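Zelcombe Works

Zelcombe Works is a business incubator and shared workshop in the market town of Zelcombe. It opened in 2000 in a disused glove factory and has been declared a success by every council since, including the one that tried to sell it. The building houses 31 small firms, most of them engaged in making things and a few in making presentations about things.

History

The glove factory closed after a long decline which its owners blamed on mild winters. The building then stood unused while the district council considered a museum of gloves, a car park, and a car park with a small museum of gloves. The engineer Gladys Mugo proposed instead that the ground floor be divided into cheap units for inventors. Her proposal ran to 2 pages, and is thought to have been approved largely on that account.

Early tenants were given a bench, a key and a share of the electricity bill. The method of working out the share was disputed from the start, and a revised method, introduced in April of the second year, is disputed still. The first firm to outgrow the building was Rirnow, a maker of valves for milking equipment, which moved to larger premises on the ring road and is mentioned in all the incubator's brochures. The second was Odera, which made a folding bicycle trailer and later, after some difficulty with the folding, a bicycle trailer.
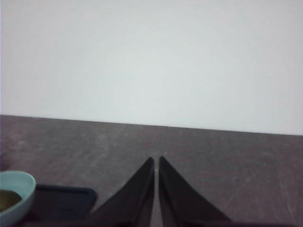

Hiba Mahasneh became director after Mugo's retirement and altered the terms on which firms were admitted. Under the old rules an applicant needed only a prototype and a pulse. Mahasneh added an interview and a limit of 24 months on each tenancy, with an extension available to any firm that could show it was nearly ready. Almost all firms have been able to show this, several of them more than once.

Organisation

The incubator is run by a non-profit company which leases the building from the council at a low rent. Its income comes from bench fees, small grants and the hire of the upstairs meeting room, formerly the cutting room, whose acoustics are admired by choirs and regretted by everyone who has held a meeting there. Tenants keep full ownership of their inventions. An earlier scheme, in which the company took a small stake in each firm, was dropped when the stakes were valued.

Notable tenants

Flokeo, the best known of the current firms, makes a leak sensor for domestic water pipes. The sensor was developed in a unit beneath the building's oldest plumbing, an arrangement the firm describes in its publicity as a partnership. Other tenants work on hearing-aid parts, greenhouse vents and a quieter hand dryer.

Reception

Local opinion is generally favourable. Supporters point to the jobs created at Rirnow, while critics point out that the ring road is in the next district, which collects the rates. A review commissioned by the council and dated Feb 29, 2020 found that the incubator offered good value for money and recommended better signs. The signs were put up at the rear entrance, where the bins are kept, and visitors continue to arrive there.

See also

Business incubator
Glove making
Shared workshop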